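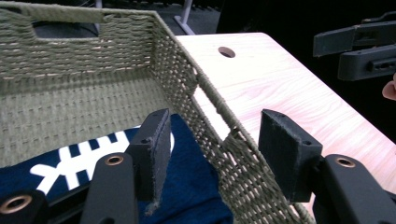

Swap Shelf at the Moson Street Hall Is Filling Up Again

If you have been meaning to clear out a closet before school starts, August is a good month to do it, and the folks at the Moson Street Hall would be very glad to see you. The children's clothing swap is back for another year, and bags have been coming in every evening since the doors opened.

Ignacio Palacios, who started the swap with a single rack in the hallway, said last summer's ended with 280 pieces going home with new families. He is hoping for more this time, and he has changed the way things are laid out, too. The old cardboard boxes are gone (they sagged terribly by the second week, as anybody who dug through them will remember) and clothes are now going into woven baskets, among them a sage-green one of twisted paper rope with handle openings in the sides, which is a good deal easier to carry over to a table and sort through.

"People like to look through things without feeling they're rummaging," Palacios said. "And I like not having to tape up a box every morning."

Shirts, sweaters, pants and jackets are all welcome, as long as they are clean and the zippers work. Sports shirts go quickly, so bring those if you have them! Shoes can't be taken this year, as there just isn't the space. So far 54 families have signed up, and the sign-up sheet stays by the front door until 7 p.m. each evening. There is no charge, and you don't have to bring something to take something.

Recent items
Mfinanga Bakery adds 22 seats out back
Library book sale needs boxes
Zolo Park path to reopen
Choir looking for altos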